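Notebook, equity workshop, Illau desk
March 2017
Flavico, second pass through the turnaround case

Picked this up again after the Nasution note went round. The note says Flavico is cheap for a food and flavorings company, that management is serious about costs this time, and that margins will catch up with Vasdale's. I have read this argument before with other names in it. Wanted to see how much survives once the adjustments come out.

Started from the reported numbers and left the company's "underlying" figures alone until the end. Sales for the year 2,689 million. Operating profit as reported 234 million. The underlying figure is a good deal higher, and the gap is restructuring, again. There has been a restructuring line every year I have accounts for. At what point is it just a cost of running this company? I moved it all back above the line and will leave it there until somebody gives me a reason.

Margin on that basis is a little under nine percent. The note gets its target by taking Vasdale's margin as the natural level for the sector. Vasdale sells mostly to large manufacturers on long contracts. Flavico sells a lot through small distributors and carries far more stock. I don't see why the two should end up in the same place.
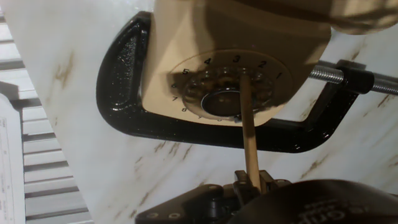

Cream rotary telephone, dial side.

Brand disposals. The presentation lists 22 brands as noncore and says proceeds will pay down debt. No profit figure is given for any of them. If they lose money, selling them helps and the price will be poor. If they make money, the price will be decent and the profit goes with them. The note books the debt reduction and keeps the profit. Checked this twice because it seemed too simple an error for a published model, but the segment total doesn't change between the before and after columns.

Also: overheads. Head office costs were spread over those brands and have to land somewhere once they go. Couldn't find them anywhere in the note.

Cash flow looks better than I expected, to be fair. Then I looked at payables, and most of the improvement is suppliers being paid later. That can be done once. Inventory went up over the same period, which a company with "tight discipline on working capital" should have to explain.
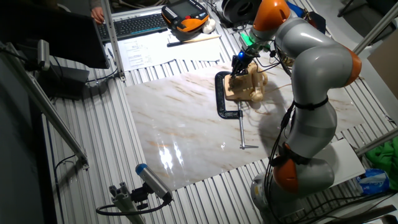
VALUATION

Ran it three ways. On the note's own forecasts the shares look clearly cheap. With restructuring treated as a normal cost, the discount to the sector mostly goes. With restructuring in and the disposed profit taken out, I get a price slightly above where an ordinary food stock trades, for a business with flat volumes. Used the same discount rate in all three so we don't end up arguing about that.

Dividend: held. Cover is thin on my numbers. Would not count on an increase.

Debt: two covenants mentioned in the annual report, neither with the level stated. Need the loan documents or a straight answer.
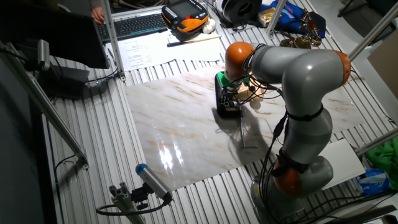 The terminal margin is doing nearly all the work in the Nasution model. Took it down a point and most of the upside went; took near-term sales growth down by the same amount and the price barely moved. Think of the gray arm with the orange caps on its joints: turn it a little at the lowest cap, just above the base, and the gripper at the far end travels a long way, while the same turn at the wrist hardly shifts it. The margin assumption is that lowest joint, and it gets one sentence of support in the note. The sales forecast gets four pages.

What would change my mind: a year with no restructuring line, or a profit figure for the brands being sold, or volume growth that isn't price. Would take any of them seriously. Management saying "journey" again doesn't count.

To do
Ask Flavico investor relations for profit by brand on the noncore list. Expect to be told it's commercially sensitive.
Payables by half year, as far back as the accounts go.
Redo the Vasdale comparison using only their distributor business, if they split it out.
Trading update is due in April. No position before then, and I'd want the cash flow statement in hand before starting one after it.

Sheet saved in the shared folder, tab 2. The green cells are mine, the rest is Nasution's and I haven't corrected it.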